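About Us
Kultthorpe Robot Workshop – a shared room for people who build at home and have run out of home 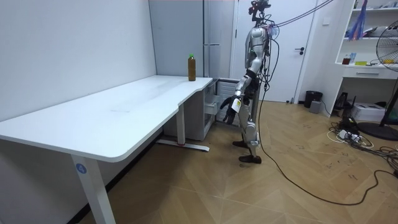
We began in Yuxi Hou's spare bedroom in Stetden, with one bench, two soldering irons and a door that had to be taken off its hinges whenever anything tall needed to go in or out. Yuxi was building a walking machine in the evenings, Declan Crabtree was building an arm in his garage three streets away, and they kept borrowing the same set of hex keys from each other. By the following May they had agreed that it would be far simpler to share a room, and Lihua Meng, who had a lathe and nowhere sensible to put it, came in with them.

These days we have 60 members, and between us we cover most of what a person needs to get a robot from a drawing to something that stands up. Nazar Boiko looks after wiring and power, and is very patient with anybody who has never crimped a connector before. Jinfeng Gu helps with the software side, balance and walking especially, and will happily spend a whole evening on one stubborn ankle joint if you bring biscuits (plain ones, please, as crumbs get into everything).

The build we all have a hand in is called Ren. It is a full humanoid, and it has taught us more than any of our smaller projects – mostly about cables, if we are truthful, and how many of them a body needs. Our shared parts list for it now runs to 1,401 lines, and Lihua keeps it in better order than most of us keep our kitchens. Anyone who joins may work on Ren, whatever their experience, and there is always a hand to strip down or a bracket to file.

You are just as welcome to bring a project of your own. Bromer, Declan's arm, still lives with us and is on its third elbow, and we have members making plant waterers, curtain openers and a rather lovely drawing machine that took about 1,000 hours of somebody's weekends.

Open evening is Wednesday from seven o'clock, and you needn't book or bring anything. Ring the lower bell, as the upper one belongs to the dentist, and one of us will come down and let you in.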